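I spent most of Monday redoing our budget for a two-arm tabletop setup, so let me walk you through how I'd do it now. The arms are the easy line. Put them at the top, then forget them for a while.

**Step 1: Price the fingers.** They take the beating, so buy spares up front. I set aside $400.

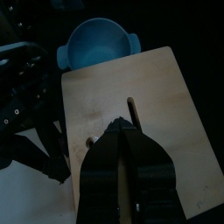 Venkataraman wrote in to say $400 is low if you run every day, and that a second full set should go in the first order.

**Step 2: Add the boring stuff.** Clamps, brackets, cables, dark fabric for the walls - I had 53 line items before I got to a single prop! Props are cheap (play food, bowls, cutting boards), but give them their own line anyway.

**Step 3: Hold back 20 percent.** Shipping ate half of mine. Our Takoveck quote left it out completely, so ask before you sign.

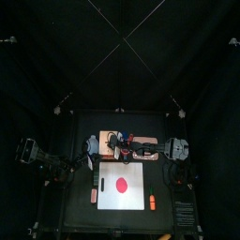
Anis asks whether it's smarter to buy one arm first and add the other next year. You can, but get the table and frame sized for 2 from the start. Rebuilding a frame costs more than you'd think.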